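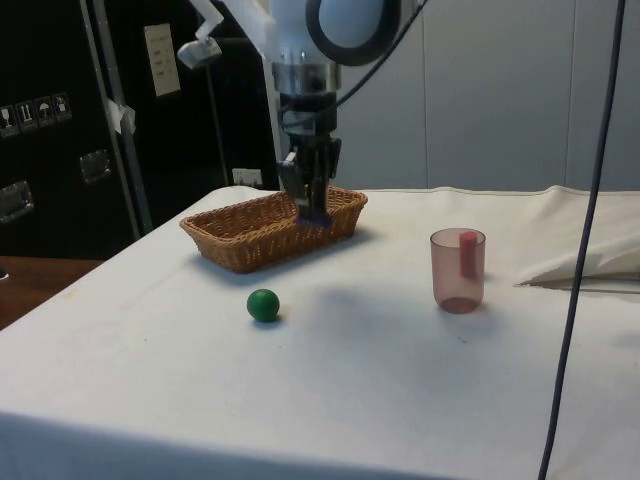 Print this page
E-mail this page

A few posts about the wicker basket, as I said I would do one when the tidying was finished. It isn't finished, but the table is far enough along.

The basket came out of the back cupboard in January 2020 with a broken zip, a phone book and a bag of dried-up felt tips in it. All of that went in the bin. The basket was fine, so it stayed.

Before that I had been using a Fullow box with a clip lid. The lid was the trouble. If a thing has a lid, people put stuff on top of the lid and then never open it.

So the rule for the playroom table now is one open basket and one cup. The basket takes blocks and balls. The cup takes anything thin that would get lost at the bottom of the basket.

I measured the basket because somebody asked last time. It is 42 cm along the rim on the long side. The base is smaller than the top, so don't go by the rim if you are fitting one on a shelf.
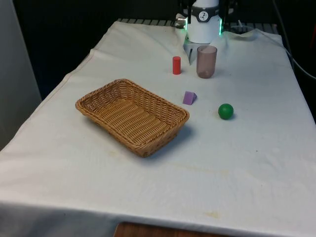

Basket empty, with the block, the ball, the red cylinder and the cup still out on the cloth.

I empty it completely every time I sort it. It takes a minute and you find out what has been living under everything else.

On the cloth – it is white and yes, it shows every crumb. I had a dark one from Utedov for years and it showed nothing, and it was filthy. I would sooner see the crumbs and deal with them.

It does crease. I gave up ironing it. It gets a shake out of the back door and a wash at 40 when it looks grey.

Someone asked where the plain blocks come from. They are from a mixed tub by Tretine, second-hand. The tub said 100 pieces on the label. It was nowhere near that by the time we got it and I haven't missed the others.

What I would say about blocks is that fewer get played with more. When the whole tub was out, it got tipped on the floor and left. With a handful in the basket they get built with.

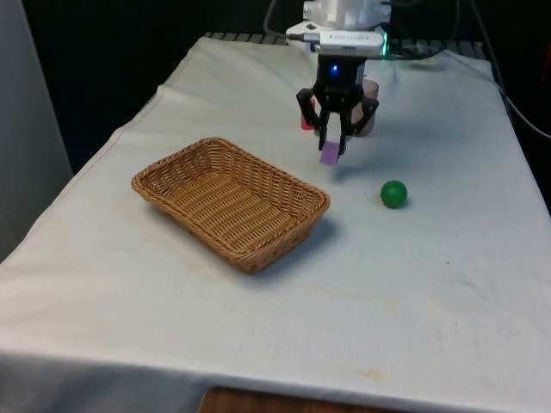
The rest of the tub is on top of the wardrobe. I swap some over every few weeks, whenever I remember. The next swap will be in February, after we've had the shelves up.

Balls are the one thing I am strict about. A ball goes in the basket first, before anything else gets picked up, or it ends up under the radiator and I need the long ruler.

Cleaning the wicker, for the two people who messaged: dry brush first, an old toothbrush is good along the braid at the top. Then a cloth that has been wrung out properly. Leave it upside down to dry. Don't soak it.

I did soak one once, a round one from the Mwakyusa stall. It went out of shape and never sat flat again. It holds pegs now.

Plastic cups go in the washing-up with everything else. Nothing to add on cups.

Still to do: the puzzle shelf, 3 bags of dressing-up clothes and the drawer with the train track in it. The track is the big one. There must be a better way of keeping it than a drawer, so if you have one, tell me.

Will post the shelf when it's up.

Print this page
E-mail this page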